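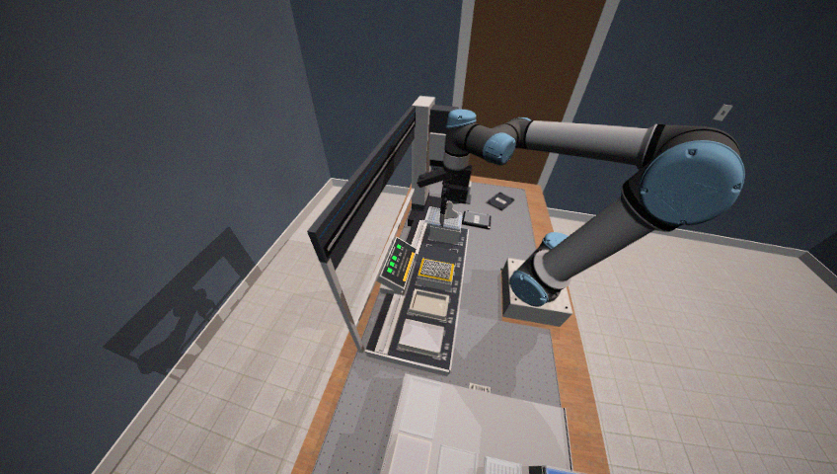 Karkuto bench scene in simulation, with the arm over the liquid-handling deck.

Karkuto is a simulated laboratory task set used to gather example motions for robot learning. It is part of the Prurus project and was first built at Drurport. Each example, called an episode, pairs rendered views of the bench with the joint positions of the arm and the state of the gripper.

The set contains 11 tasks, most of which involve moving labware between positions on a deck. Operators steer the simulated arm by hand for 37 episodes per task.

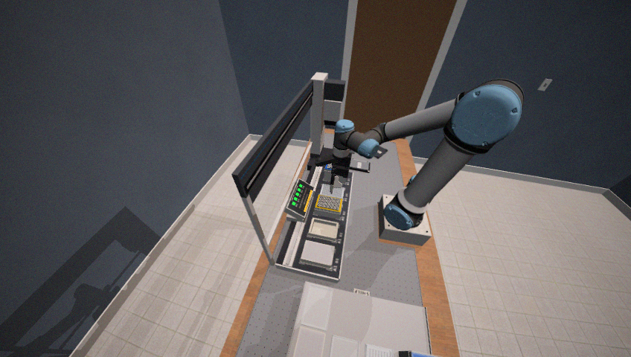
Episodes are stored at five steps per second in the Moon format. An episode is rejected if the arm strikes the gantry or the labware is left out of its position. Three rejections in a row return the task to its starting layout. Light direction and camera angle can be varied between episodes. The task list was last revised on 25/04/2024.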